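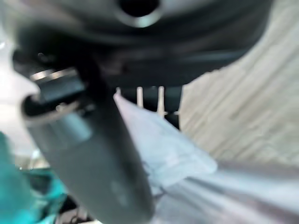
Pale blue cloth beside a wooden surface at Grornside.

Bastien Lefèvre has opinions about fitted sheets, and he would like you to hear them before you take your coat off.

"People ball them up," he says, moving a stack of pillowcases so I can sit. "Then they put the ball in the closet and shut the door fast. I've seen it in very nice homes."

Lefèvre runs the linen room at Grornside, a guesthouse with 24 beds and, by his last inventory, 433 pieces of bedding, towels and table linen. He knows the number because in December he laid all of it out and went through it with a pencil. The exercise took him a week and turned up a tablecloth from Kombridge, the guesthouse down the road, which has not asked for it back. "I'm waiting," he says. "It's a good tablecloth."

He came to laundry from restaurants. For five years he waited tables at Drivside, where the napkins had to be folded into something resembling a bird. He can still do the bird. He won't.

"A napkin should look like a napkin. You're going to wipe soup off your chin with it."

His method for everything else is plain to the point of disappointment. Shake the thing out. Find two corners. Put it down on the wood and smooth it from the middle with the flat of your hand. Fold it in half, look at it, and fold it again if the shelf says so. The shelf is the authority here. It came out of the old Hauser pharmacy and it is too shallow for anything folded in thirds, so at Grornside nothing is folded in thirds.

I ask whether he irons.

"Tablecloths. My own shirts, when my mother visits."

And the light blue things? The color is all over the linen room, and it has a washed-out look I had taken for a decorating decision. Lefèvre gives me the look of a man who has read the guest reviews.

"They used to be blue," he says. "One lady wrote that the palette was very calming. The palette is hot water."

He hands me one to try. I shake it out, lose a corner, recover the corner, and produce a shape that leans. He studies it for longer than I would like.

"You fold like somebody who owns a lot of drawers," he says.

The fitted sheet, when we finally get to it, takes him five seconds. Corners inside corners, a tug, down on the table, done. I ask him to do it again more slowly and he does, and I still couldn't tell you what happened in the middle. At home that night I took mine out of the dryer, gave it a fair try, and put it straight on the bed.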